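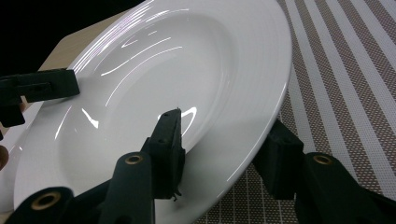 Wednesday, January 15, 2025

Second evening with the Urolano lens finder, a ring of red LEDs around a viewing hole. The principle is simple: a camera lens sends light straight back down the axis, most other things scatter it. Most, but glazed crockery is a nuisance. A white pasta plate with a deep well and fine ridges round the rim gives long curved streaks over the glaze and, down in the well, a small bright crescent that I would log as a suspect if it came off a smoke alarm. The test is to move the head sideways. A glaze highlight slides along the curve, a lens return stays put and goes out.

Rental flat in Ploltia, bedroom first. Lights off, curtains shut, sweep from 8 feet, then again from half that. Two returns: the television's infrared window and a screw head in the wardrobe. Both cleared by hand.

RF side less tidy. The Csizmadia meter sat at 30 on its bar scale by the hall wall and would not drop until I switched the router off — then 8, the usual floor for this building. Katalin Fülöp thinks the meter drifts when cold. Will leave it on for an hour before the next run and see.

Josiane Deschamps wrote from Grundville about the unit she bought in July. Serial ends 591, same batch as mine, and hers has the loose battery door too. Bent the contact out with pliers. Holding so far.

Still to do: bathroom vent, both clock radios, the charger by the bed.

Filed under: Sweeps & Detectors, Diary
3 comments | 8 shares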